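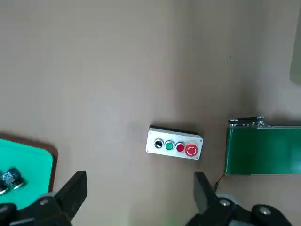
Helness Institute of Applied Studies
Facilities and Teaching Spaces
Gallery: The Sorting Table, Selvanayagam Room, Bakitstead

The Selvanayagam Room is situated on the ground floor of the Bakitstead building and is reserved for practical work in the handling and sorting of small parts. It supports the introductory module in materials flow and the short courses offered under the Flelline programme. This gallery presents the principal fittings of the sorting table for students, visiting staff and other institutions considering a similar arrangement.

The module admits 33 students each year, who attend in small groups. Every group completes a set exercise of 40 minutes at the table, followed by a written account. More than 200 external visitors have been received in the room since it opened.

The belt and the trays

The exercise is built on a long green conveyor belt. Small blocks travel along it and are to be placed in the tray to which they belong. Shallow trays with rounded corners and raised rims were chosen so that parts remain in view and can be lifted out without tipping. A green tray and a red tray stand side by side next to the belt, with a blue desk lamp near at hand. The lamp has a round base and a flexible black neck, and may be turned towards either tray.

Two blocks on the belt, one showing a red face and the other a bluish top. Both trays are empty.

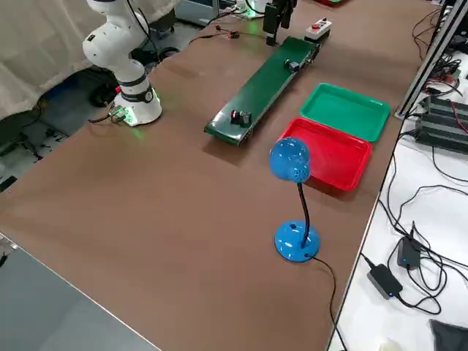

The control box

The box is a plain, light-coloured housing with its controls set in a single row. A black selector switch stands at one end and a large red emergency stop at the other, with a green push button and a smaller red push button between them. Students are required to identify each control by name before the first exercise begins. The emergency stop carries a white circular arrow on its face and is larger than its neighbours, a difference to which attention is drawn in the safety briefing.

The box is not fixed to the table. Groups may agree on its position during the planning stage and should record the agreed position in their written account. Earlier editions of the handbook specified a fixed place; that requirement has been withdrawn.

Cables and working surface

The table has a broad brown top with ample space on both sides of the belt. Black cables lie across the surface, and their routes form part of the first planning task. Each group prepares a sketch showing where every cable begins and ends, and marks the areas in which trays may be placed. The sketch is submitted with
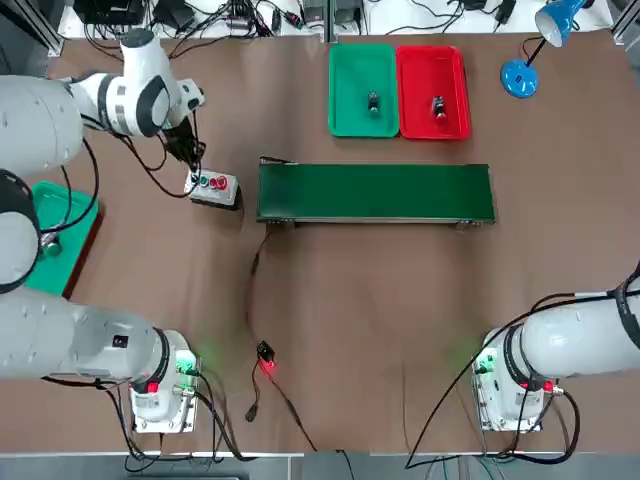 the written account and is returned with comments in the following week. Groups should pay particular attention to the power cable at the end of the belt and to the small black module that it serves. A sketch that omits either will be returned for correction.

Parts are issued from a collection of 200 items held in the adjoining store. They are to be signed for at the start of the session and checked back in at the end. Parts must not be left in the trays overnight.

The full arrangement

The general view shows the belt with the control box close to one end and the red and green trays touching below. The red tray is empty, and a small black part lies in the green one. A further tray, teal in colour, stands towards the side of the table, and the blue lamp is at the opposite side.
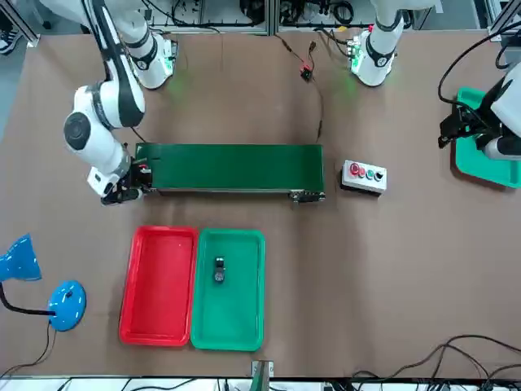

Page last changed: Jul 1, 2018

Using these pictures

The pictures may be reproduced for teaching purposes, provided that the Helness Institute of Applied Studies is named as the source. Requests for larger copies should be addressed to the Facilities Office, stating the intended use.

Visits to the room

Visits are arranged through the Bakitstead reception desk and resume in September. Parties are asked to give notice in writing and to state whether they wish to observe an exercise or to see the table only. Bags and coats should be left in the lobby.

Related pages
Flelline short courses
Teaching spaces at Bakitstead
Handbook for practical sessions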